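课程项目报告(第二稿):桌面物品抓取与归位的示范数据采集

小组:Firnlow 组 成员:Anika Mbeki、Trinity Tran、Kwan-ho Poon
提交:2023年1月29日
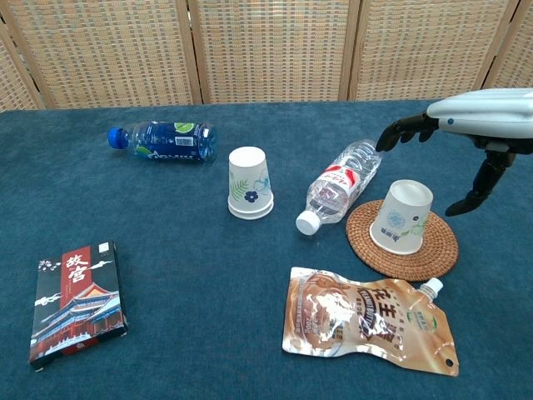 图1 采集台面:两只倒扣纸杯、塑料瓶、藤编垫、花生酱袋,机械手位于右侧。

一、做什么

给模仿学习模型攒示范。任务定得很窄:把纸杯放到藤垫上,或者从藤垫上拿走。其余东西当干扰物,不碰。模型部分是下学期的事,本报告只写采集和清洗。

上一稿被 Hajar Samir 老师退回,意见是“任务边界没写清”。这次补在第二节。

二、任务边界

起始:手张开,不接触任何物体。
结束:杯子稳定立住,手离开,再录2秒。
杯口一律朝下。试过杯口朝上,手指容易把杯沿捏扁,后来全部改成倒扣。
碰倒瓶子算失败,但保留,单独打标签。推动瓶子没倒,算成功,备注里写“擦碰”。这条我们组内吵过,Trinity 觉得应该算失败,最后按多数来的。

三、物品选择

纸杯印花样式相近,故意的,想看模型会不会只认花纹。透明瓶是最麻烦的一类,反光多,深度图上经常缺一块。图1里靠近指尖那只斜放的红白标签瓶就属于这种,标注的时候边缘要手工补。花生酱袋表面也有高光。印着“故宫”的黑底盒子薄,平放,用来测高度判断。

桌布用深青蓝色,后面挡编织屏风。换过白桌布,和纸杯分不开,放弃。

四、采集流程

1. 按随机表摆物品,拍一张初始照。
2. 操作员戴手套遥操作,另一人看屏幕报“开始”“停”。
3. 每条录完当场打标签,不要攒着。
4. 换布局。

遥操作程序用的是 Lockyer,录制和对时用 Berkier。Berkier 在六月更新过一次,时间戳格式变了,旧脚本读不出来,Kwan-ho 重写了读取部份。旧数据已全部转换。

五、数量

原计划2000条。实际录了2632条,清洗后可用1591条,没达标。
删掉的主要是三种:手套信号丢帧;初始照漏拍;结束后手没离开就停录。第三种最冤,动作本身都没问题,就是按停按早了。后来改成由看屏幕的人按停,好很多。

另外标签有不一致,同样的擦碰,前期有人写“碰”,有人写“擦碰”,还有空着的。Anika 统一过一遍,可能还有漏的。

六、问题

拇指位置。遥操作时拇指总比预想的靠外,要多试一次才能合上。手套标定每次开机都得重做,我们中间偷懒跳过几回,那几批数据的手指角度偏得厉害,整批删了。

视角。胸前高度的相机,操作员一弯腰画面就跟着动。好处是接近人的视角,坏处是和固定相机对不齐。目前两路都存,训练先只用胸前这路。

布局重复。随机表生成时种子没改,前两批布局一摸一样,第三批才发现。重复的留了一批。

七、下一步

补录到2000条可用,优先补杯子被瓶子挡住一部分的布局。
标签规则写成一页纸贴在台边。
找 Roscoe Szabo 借 Arov 的标定板,比现在打印的那张平。
失败样本怎么用还没定,先不删。

附:随机表、标签规则初版、转换脚本说明见组内共享文件夹。读取脚本的说明还缺一节,Kwan-ho 下周补。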